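Workshop Tips: Before You Spend Money on a Robot Helper

Sooner or later everyone with a messy bench prices up a machine to sort it. I have now done this twice, once for myself and once for the little repair shop in Dorham where I help out, and I've made most of the mistakes available at this budget. Some tips, in the order I wish I'd had them.

Write down the job before you look at a single catalog. "Tidying" is a wish. "Pick up a part from the right side of the bench and put it in the correct tray on the left" is a job, and you can ask a seller whether the thing will do it. Ji-hoon Bang at the shop made me put ours on an index card, and half of our shortlist was gone by lunch.

Try it on screen first. A simulated bench costs you evenings, which are free if you don't ask your family. Start with one mat, two trays and one object. I began with a full model of my real bench, coffee can of mystery screws included, and lost 9 days to the coffee can.

Use trays in colors you can tell apart from across the room. Shallow ones are kinder while you're testing, as there's less rim for a hand to clip on the way in.

Count fingers skeptically. A hand with a full set looks wonderful and has that many more things to adjust, protect and eventually replace. If everything you own is the same size and shape, price a plain two-jaw gripper too. If your parts run from dowels to door hinges, the fancy hand may earn its keep. Ask what a spare finger costs. If the seller goes quiet, add a line to the budget and make it a long one.

Do you need two arms? Na-rae Na says yes, always, on the grounds that she has two herself and uses both. My view is that the second arm is for holding things steady, and a clamp does that for the price of a sandwich. We are still speaking.

Measure reach from the shoulder. Brochures love a big reach number, and it tends to be the one with the arm straight out, where you'd least like it to be lifting anything. Tape out the working area on the floor and keep it smaller than you think you need.

Budget for the dull stuff. My first spreadsheet had one row. The second had 7, and the new ones were a mat, a stand, cables, spare fingertips, an emergency stop and a better lamp. The small items came to $241 and all of them were needed before anything moved.

Leave floor space behind it. Somebody has to get back there with a screwdriver, and it will be you.

Hold off on the extended warranty until you've read what it calls "normal use." Shinji Shibata read ours aloud over a beer and it took him 2 beers.

If the sums still work after all that, sleep on it for a week. If they don't, a label maker is very good value, and I say so as the owner of a nice one.

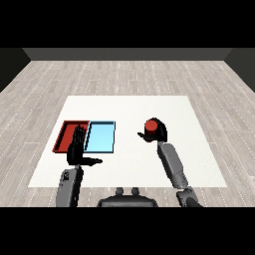 Practice run in simulation: red cylinder in the right hand, red and blue trays on the left of the mat.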